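Speaker notes – Measuring liquids at the kitchen counter
Evening course at Sunach, second talk
Gaspard Moulin

Slide 1. Say good evening, say my name slowly. Kavitha Devadiga did the first talk in February, so thank her. She spoke about dry things, flour and sugar. Tonight is only liquids.

Slide 2. Start with the question: who has a measuring cup at home with the numbers washed away? Wait for the hands. My own Wurico cup lost its numbers after 3 years and I continued to use it by memory. My syrup was too thin all that winter.

Slide 3. How to read a cup.
Put it on a flat place. Bend the knees, bring the eye to the level of the liquid. Do not lift the cup up to the eye, the hand is never level. For water and vinegar, read the lowest part of the curve.
Small quantities are the difficult ones. 50 ml in a big cup is a thin line at the bottom, and a small mistake of the eye is already a big mistake in the recipe. For this I take a narrow cup.

Slide 4. The place to work. Talk slowly on this one, people like to look at it. Point to the clear cup with its spout, then to the pink bowl with a little amber-brown liquid in it, then to the basin near the wall. Ask what they would put where in their own kitchen. 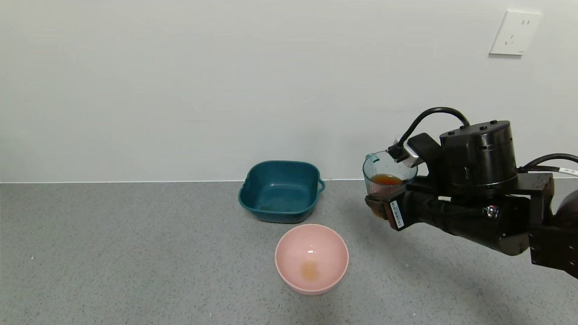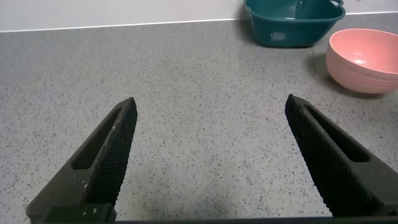 The gray speckled countertop, in both pictures. Cup, bowl and basin are in the first one.

Slide 5. Pouring.
Spout over the middle of the bowl, low, not from high. Pour in one movement and stop in one movement – if you stop little by little, it runs down the outside of the cup. Thick liquids like honey stay on the wall, so scrape with a soft spatula.
On a speckled counter the drops are hard to see. Pass the flat hand over it, then a cloth.

Slide 6. Questions. If somebody asks about scales, say that Kavitha has the list. Leave the handout by the door, 64 copies.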